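Kitchen Clear-Out in Pictures

We spent one Saturday in October emptying the kitchen cabinets at our place in Katulport before the painters came. Most of the pictures from that day have captions only in this post, and the larger versions will go up on the Hutik album page later. The notes follow the order we worked in: upper cabinets, drawers, pantry shelf, then wrappers and packaging.

Upper cabinets

Everything came down onto the table and the floor. We own 18 mugs and use four of them. Eight went into the donation box, and the rest are back on one shelf with the handles facing the same way.

The plates stayed. The serving platters moved to the cabinet over the fridge, which means getting the step stool out at Thanksgiving.

Drawers

The drawer by the stove had three can openers, and only one of them cut all the way around a lid. The takeout menus went into the recycling. Two were for restaurants that closed years ago.

The drawer dividers are from Skoso. They slide a little when the drawer is pulled hard, so we put a strip of shelf liner under each one.

Pantry shelf

The Reddy bins hold pasta, rice and beans. We bought 12 and ended up with one left over, now full of birthday candles and matches. The bins have no lids. Flour and sugar are still in jars.

Cans are sorted by what they are, with the oldest in front. Chickpeas take up half a row.

Wrappers and packaging

Wrappers and plastic film pile up faster than anything else in our kitchen, so they got their own sorting session at the end. We made one pile for clear film, one for printed film and one for anything we couldn't name.

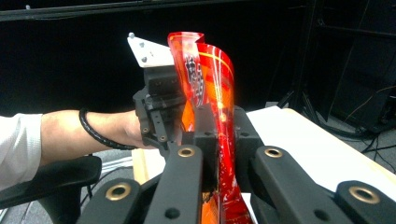
Thin, glossy plastic is the part we find hardest to sort. It won't stay flat in a stack, and a light bag blows off the table when the back door opens. Colored sheets, plastic or glass, are at least easy to spot. Deep red like this, with orange where the light comes through and printing up near one fold, stands out from across the room. The wavy top edge is typical of anything that has been rolled or folded for long. We put pieces like that on the "couldn't name" pile unless there was a recycling mark.

The film we kept for craft projects is in a flat box on the bottom pantry shelf. The cabinet doors come off next, and the hinges are already in a labeled sandwich bag.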